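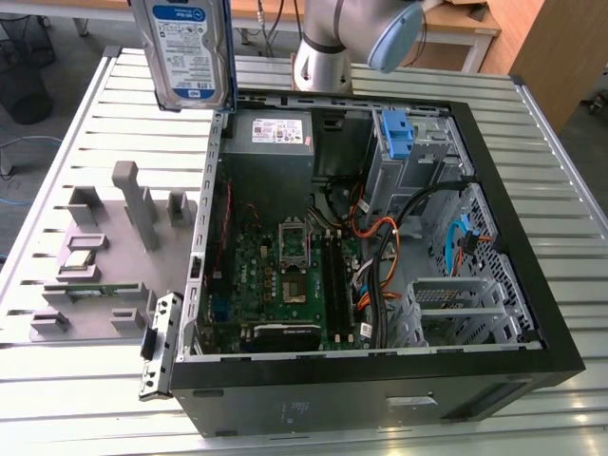
The retirement of an office desktop is among the least considered events in the life of an organisation. Procurement is planned and budgeted for, installation is scheduled, and support is governed by an agreement; at the end, the machine is unplugged and wheeled to a storeroom, where it may stay for years. Much of what made it valuable to its owner is still inside, and so is most of what could make it a liability. A tower laid on its side with the panel off shows how the two are mixed together. The processor socket stands empty with its metal bracket open, both memory slots are bare, and the power supply is still in its corner with its cables trailing towards the drive bays. The hard disk, a 3.5-inch unit with a Western Digital label, is the part of most interest to an auditor. Everything else in the case can be given a price by weight or by model number. The disk carries whatever the last user put on it.

Dismantling has become a more regular part of equipment disposal in the public and education sectors, and organisations that once paid to have their old computers taken away now ask what was done with each one. This feature considers how a desktop is taken apart for reuse, which components repay the effort, and what an owner should expect to see in writing afterwards.

From storeroom to bench

The Hendriks works, on the industrial side of a regional centre, receives desktops from councils, schools and several mid-sized private employers. Consignments come in by road through Pedex, in caged pallets, and are booked in against the list supplied by the owner. The list and the pallet do not always agree. Machines are swapped between desks over the years, asset labels fall off, and a computer recorded as belonging to a library may turn up in a consignment from the depot next door. A discrepancy is settled with the owner before any case is opened.

The works handles up to 3,000 desktops a year. Volume is uneven. December is heavy, as offices clear space before the summer closure, and a further rush arrives at the end of the financial year when replacement programs are completed. Owners who can send equipment outside these periods generally receive their paperwork sooner.

Intake is followed by a decision that shapes everything afterwards. A machine that is recent enough and complete enough to be sold whole goes to a testing room. A machine that is too old, damaged or already missing parts goes to the dismantling bench. Owners are sometimes disappointed to learn that a computer they regarded as working has been sent the second way. A desktop may start up without complaint and still have no buyer.

Reading the interior

Although cases differ, the interior of a conventional tower follows a familiar plan. The power supply occupies an upper corner, the motherboard covers most of the tray, and the drives sit in a cage or in bays towards the front. A person who has opened a few of them can find the fixings on most others, and office models are often easier than those built for home use. Many large manufacturers fitted coloured latches and tabs so that a support officer could replace a drive without a screwdriver, and these save time at the end of a computer's life as surely as they did in the middle of it.

Cables demand more patience. Power leads in orange, yellow and black are commonly bundled together and threaded through the case, and a connector that has been seated for years can hold firmly. Pulling on the wires damages the lead and may lift the socket from the board. The bench instruction is to grip the housing of the connector, release the clip where there is one, and draw it out straight. Data cables are thin and cheap, and it is tempting to treat them carelessly. The fitting they attach to is worth considerably more than they are.

The processor socket is the most delicate part of the board. On many designs the contacts are fine metal pins held in the socket itself, beneath a hinged bracket, and once the processor is out there is nothing to protect them. A dropped screw or the cuff of a sleeve can bend enough pins to make the board unsaleable. Boards intended for resale are fitted with a cover over the socket before they leave the bench. Boards intended for material recovery do not require one, though many benches fit the cover regardless until the decision has been recorded.

The disk as a record

Under the procedure used at Hendriks, a hard disk is identified by its serial number at the time of removal and is tied to the computer it came from. The label on the drive and the label on the case are entered together in Plurska, the register that the works uses for all incoming equipment. From that point the disk has its own history and is followed separately.

2 outcomes are available. A disk may be overwritten with verified software and returned to use, or it may be physically destroyed. Owners nominate their preference in advance, and the nomination applies to the whole consignment unless particular machines are listed as exceptions. Personnel, health and legal areas ask for destruction almost without exception. Schools are more often content with overwriting, particularly where the recovered disks will go back into classroom machines.

There are difficulties with each. Overwriting takes hours on a large disk, and a drive with failing sectors may not complete the process at all, in which case it must be destroyed whatever the owner asked for. Destruction is quick and leaves little room for argument, but it ends the life of a component that might have served for several more years. The environmental cost of that choice is seldom set out for the officer who signs the form, and it ought to be.

Owners should also remember that a desktop may contain more than one disk. A second drive is easily overlooked in a list compiled from purchase records, as it may have been added long after the computer was bought. The bench checks every bay, including those intended for optical drives, and any additional disk is entered as a separate item.

What is worth keeping

Memory is the readiest component to resell. It is small, it is simply tested, and modules suited to older boards remain in demand among organisations that cannot replace their fleets. Processors follow, although their value falls away sharply with age. Power supplies are less predictable. A standard unit may be tested under load and reused, while one built to a manufacturer's own dimensions has little use outside the model it was made for.

Motherboards occupy a middle position. A complete, tested board of a common type can keep an identical machine running elsewhere in the same organisation, and Hendriks will hold boards for an owner with many computers of one model. All others are graded and sent on for the recovery of metals. Heatsinks are removed where they come away cleanly, and the aluminium is kept apart from the steel of the case.

The case itself is bulky and brings little return, yet it makes up most of what fills the cages in the yard. A recent run of 600 machines from a single owner produced small trays of memory and processors that could be carried by hand, and a quantity of steel that required several collections.

What the owner should receive

Accountability rests on documents that can be read long after the equipment is gone. Justum, the reporting standard adopted by the works and by the councils in its district, asks for 3 records at the close of each consignment: a reconciled list of machines received, a disk schedule showing the serial number and outcome for each drive, and a statement of materials sent for recovery. The disk schedule is the one most frequently requested in later years, and it should be filed with the organisation's information security records as well as with its asset register.

Officers preparing a consignment for the first time are advised to begin with their own list. Each machine should be sighted, its asset number checked against the label, and any discs or memory cards left in its drives taken out and returned to their users. Keyboards, mice and power leads should be boxed separately. Machines should be stacked no higher than the cage permits, with heavier towers at the base, and monitors should never travel in the same cage.

Parts already removed by an organisation's own support staff should be noted as missing. There is no objection to a computer arriving without its memory or processor, as these are often kept as spares, but an unexplained gap at intake must be queried and the query delays the whole consignment. The same applies with greater force to disks. Where a disk has been taken out and retained, its serial number should be supplied with the list so that the schedule can be closed. Enquiries about consignment forms may be directed to the Hendriks intake office during business hours.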